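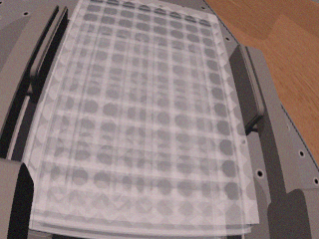 Informe de avance a la Fundación Illbridge
Proyecto de calidad del agua en pozos rurales, Machala
Periodo: de septiembre a diciembre
Responsable: Thoa Lò

Situación general

El proyecto sigue dentro del calendario aprobado salvo en dos puntos: la segunda ronda de muestreo, que terminó más tarde de lo previsto, y la entrega de resultados a las familias, que pasa al próximo periodo. El gasto se mantiene dentro de lo presupuestado en todas las partidas menos en transporte. Los detalles van en los apartados correspondientes.

El objetivo no ha cambiado. Queremos saber en qué pozos de las fincas bananeras y de los caseríos vecinos se puede beber el agua sin tratar, en cuáles hay que clorar y en cuáles conviene buscar otra fuente. La red incluye 19 pozos, los mismos que figuran en el plan inicial.

Muestreo

La primera ronda se hizo completa en septiembre. La segunda empezó a mediados de octubre y se interrumpió cuando el camino del estero quedó cerrado por las obras del puente. Durante ese tiempo se visitaron solo los pozos del lado norte. Los del lado sur se retomaron en noviembre, con la misma hoja de campo y en el mismo orden de la primera ronda.

Las muestras se toman entre las seis y las nueve de la mañana, antes de que se encienda el riego. En la primera ronda hubo dos pozos en los que la bomba ya estaba funcionando a nuestra llegada; se anotó en la hoja y se volvió otro día. Desde entonces Liên Bạch llama a cada finca la tarde anterior y el problema no se ha repetido.

En cada visita se mide en el sitio la temperatura, el pH, la conductividad y la turbidez. Para coliformes, nitratos y hierro se lleva muestra refrigerada al laboratorio. El plazo máximo que nos fijamos entre la toma y la entrega en el laboratorio es de 12 horas y se cumplió en las dos rondas, aunque en noviembre hubo una entrega muy ajustada por la espera en el desvío.

Laboratorio

Los análisis los lleva Gebremedhin Gebreyes en el local de Jusirdale, nuestro socio local. La incubadora funcionó sin fallos. El espectrofotómetro dio lecturas altas de nitrato en el blanco durante unos días de octubre; se cambió el lote de reactivo, se repitió la curva y los valores volvieron a lo normal. Las muestras afectadas se analizaron de nuevo y en la base de datos solo queda el segundo resultado, con una nota que remite al primero.

Hay pendiente una comparación con otro laboratorio. Se acordó enviar duplicados en enero. Habríamos preferido hacerlo antes, pero el otro laboratorio cerraba el año con mucho trabajo atrasado y no admitía muestras externas.

También se ha revisado el procedimiento de etiquetado. En la primera ronda se escribía a mano el código del pozo y la hora, y el agua del hielo borraba parte de la tinta. Ahora se usa lápiz sobre cinta de papel y el código se repite en la tapa. Es una solución barata y por el momento suficiente.

Resultados preliminares

Estos resultados no deben difundirse hasta que esté hecha la comparación entre laboratorios.

La conductividad sube hacia la costa, como se esperaba, y en los pozos más cercanos al estero es más alta en la segunda ronda que en la primera. Con dos rondas no se puede decir si es un efecto de la temporada o de una extracción mayor. El hierro es elevado en casi toda la zona sur. Da mal sabor y mancha la ropa, que es la queja más frecuente de las familias, pero no es lo que más nos preocupa.

Lo que sí requiere atención son los coliformes. En cuatro pozos aparecieron en ambas rondas. Todos tienen el brocal roto o a ras del suelo, y en dos de ellos la letrina está cuesta arriba. En estos casos no hemos esperado a la entrega general: Hậu Đinh visitó a las familias, explicó cómo clorar o hervir el agua y dejó el número de contacto del proyecto. En los demás pozos el resultado fue negativo o cambió de una ronda a otra.

Los nitratos están por debajo del valor de referencia en toda la red, con la reserva ya mencionada sobre la comparación pendiente.

Trabajo con las familias

Se celebraron reuniones en las dos zonas. La del norte tuvo buena asistencia. La del sur coincidió con el corte y embarque de fruta y vino poca gente, casi toda de una misma finca, de modo que se repetirá en febrero, por la tarde y en la escuela - así lo pidieron los asistentes.

Las preguntas se repiten bastante: si el agua sirve para los animales, si el filtro de arena quita el hierro, cuánto cloro hay que poner en un tanque. Se está preparando una hoja sencilla con las respuestas. El borrador lo escribió Ho-yin Chou y falta que lo revise el centro de salud.

Algunas familias preguntaron por el filtro doméstico Peltosow, que se vende en la ciudad. No lo hemos ensayado y no podemos recomendarlo ni desaconsejarlo. Si la fundación lo considera útil, se podría probar una unidad en el laboratorio con un coste pequeño.

Presupuesto

Personal, reactivos y material de campo van según lo previsto. El lote de reactivo sustituido lo repuso el proveedor sin cargo.

Transporte está por encima. El desvío por el cierre del camino alargó cada salida al lado sur y obligó a contratar camioneta en días que no estaban planificados. Pedimos autorización para pasar a transporte hasta un 4 % de la partida de imprevistos, que sigue sin usar. El total del proyecto no cambia.

Personal

Liên Bạch pasó a jornada completa en octubre. El puesto de asistente de campo para la zona sur sigue vacante. Se entrevistó a tres personas y la seleccionada aceptó otro trabajo; se volverá a publicar la convocatoria en enero. Mientras tanto Hậu Đinh cubre las dos zonas, cosa que se puede sostener para una ronda más pero no para dos.

Próximo periodo

Enero: envío de duplicados y convocatoria del puesto vacante.
Febrero: tercera ronda de muestreo y reunión en la zona sur.
Marzo: entrega de resultados por escrito a cada familia, con visita en los casos de coliformes.
Abril: propuesta de reparación de brocales, con costes por pozo.

Para la propuesta de abril necesitamos saber si la fundación acepta que parte de la mano de obra la aporten las fincas y cómo debe justificarse. Agradeceríamos una respuesta antes de que empiece la tercera ronda. También queda por confirmar el formato del informe financiero anual: el modelo que recibimos no tiene línea para aportes en especie.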